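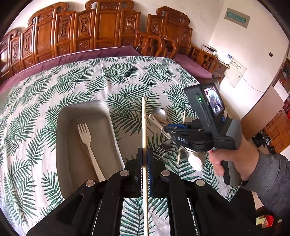 Download links should not expire by default. I've come to this view slowly, after years of sending and receiving large files for work, and I now think the default expiry date is the worst thing about the file transfer services most of us use. When I put something down, I expect it to stay where I put it. A fork left in a gray tray on a tablecloth with palm fronds on it is going to be in that tray until a person picks it up. A file sent through Voltine is there for 30 days, and then it is gone, whether or not the person it was meant for ever got to it.

Search this site Go Advanced

The companies have an argument. Storage costs money, and most transfers are downloaded once, in the first day or so, and never touched again. Keeping all of it forever on a free plan would be a bad business. I accept that. What I don't accept is that the same rule applies on the paid plan, where I am the one covering the storage. On my Voltine account the longer setting exists, but it is two menus down and it resets with every new transfer. I have to remember it each time. I forget often enough that I've stopped trusting it.

Last May I helped Leire Montoya move the archive of a small music label she used to run. It came to 2902 audio files, plus scans of the sleeves and a folder of contracts. We split it into batches and sent the links to Florencio Urquijo, who was going to host the whole thing on his own server. Florencio was between apartments and had a bad connection. He got through nearly half of the batches before the links started dying. Leire had already wiped the old drive, which was her mistake and she says so. I had copies of most of it. Two batches had to be rebuilt from CDs, and some of the sleeve scans were never found.

You can say we should have kept better backups, and you'd be right. Arnel Cabrera, who knows far more about storage than I do, told me that a transfer link was never meant to be an archive and that I was using the wrong tool. I think he is correct about the tool and wrong about people. People treat a link as the file. They paste it into an email, the email sits in a folder, and three years later they open the email because it says "here are the masters." The services know this. Their own pages talk about keeping your work safe and always within reach. If that is how the thing is sold, it should behave that way.

The warnings don't help much. Voltine sends one message before a transfer closes, and it goes to the sender. The sender has usually moved on to other things. The person who needs the file gets no notice at all, only a page saying that the transfer is no longer available and inviting them to open an account. I would be less annoyed if the page told them who sent the file and when, so they could at least ask for it again. The information must be sitting there somewhere. It would take one line of text.

Gillance does this part better. A closed link there shows the file names and has a button that asks the sender to reopen it. The files are kept out of sight for a while after closing, so reopening takes a minute. I don't love the Gillance app, which is slow and asks me to sign in far too often, but I moved my paid account over for that button alone.

There is one good case for expiry, and it is privacy. Ramiro Moya does payroll for several restaurants and wants every link he sends to die as quickly as possible. He's right to want that. A spreadsheet of salaries should not be floating around for years. But Ramiro knows he wants it, and he would turn it on. Someone sending a wedding video to a cousin is not thinking about access control. The default should suit the person who never opens the settings, and the careful users can look after themselves, as they already do.

We use cookies to remember your preferences and measure traffic. Accept Manage settings

So I would ask for this much. On paid plans, leave the link open until the sender closes it or the account runs out of room. On free plans, keep the limit, but print the date in large type next to the download button and write to both sides before it passes. Let the sender's last choice carry over to the next transfer. And when a link does close, say what was behind it and give people a way to ask for it.

Until that happens, download anything you care about on the day you get it, and open it to check that it all came through.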